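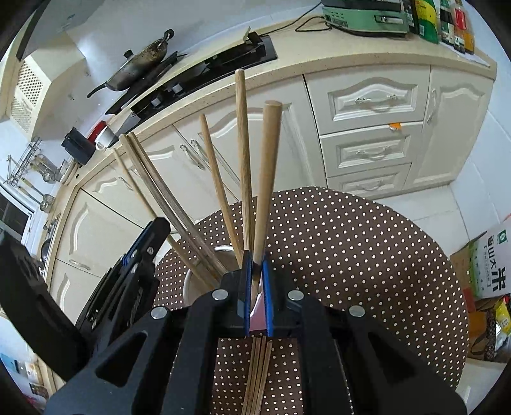 March was kitchen month on the Astik project, and I got to do most of the collecting myself! We're after 2148 short examples of everyday grabbing, and Trinidad Bustos made the task list - 40 chores, all small ones. Chopsticks are my favorite so far. I love how the blue pads close on a whole bundle, and the polka dot tablecloth cheers me up on long days. My best run is 35 clips before lunch. Cups and lids go up next.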